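The slow business of the spine

A book opened a few hundred times will show where its maker saved money. On most modern paperbacks the fault appears at the spine, where a single film of adhesive does all the work that thread once did. The page nearest the crack goes first, and its neighbours follow.

Wernmont, a bindery with 18 staff, takes in volumes that have reached this stage. Its work comes mainly from reference libraries and parish archives. Last year it rebound 2409 books, of which 296 needed new sewing throughout.

The choice of method depends on how the paper was folded. If the sections survive, they can be cleaned of old glue and sewn again through the fold. If the spine was milled off in manufacture, there are only single leaves, and these must be glued or oversewn. Oversewing is strong but takes up inner margin, and a thick volume treated this way will not lie flat.

Corrado Costa, who runs the sewing room, prefers double-fan adhesive binding for single leaves. The block is clamped and fanned one way, then the other, so that a thin line of adhesive reaches the edge of each leaf on both sides. "You are gluing each page to the next one," he says. "The spine lining comes later and does a different job."
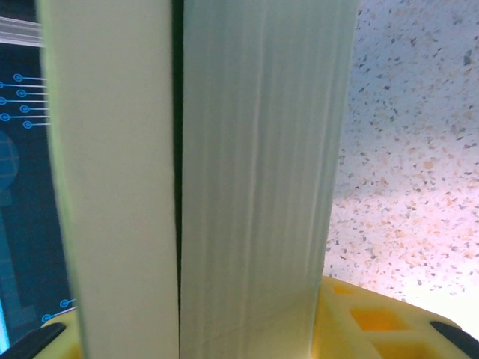

Grain direction matters as much as glue. Paper fibres lie mostly one way after manufacture, and a sheet expands across them as it takes up moisture. When the grain runs parallel to the spine, the leaves turn easily and the movement is harmless. When it runs at right angles, the head and tail swell against a spine that cannot move, and the pages cockle.

Costa tests repair paper by damping a small square and watching which way it curls. The stock he uses most is Losadico, a long-fibred tissue sold in three weights. For linings he keeps a heavier cotton cloth from Barbieri.

Adhesive is the subject on which binders differ most. Wheat starch paste is reversible with water and slow to dry. The PVA emulsions are quick and flexible, but hard to remove once cured. Wernmont uses paste on sewn books of any age and keeps its PVA, a grade called Drarnex, for modern stock with no claim to rarity.

Rebound books stay under weight overnight and are checked at eight in the morning, before the heating has changed the humidity in the room. Any board that has warped is lined again on the inner face.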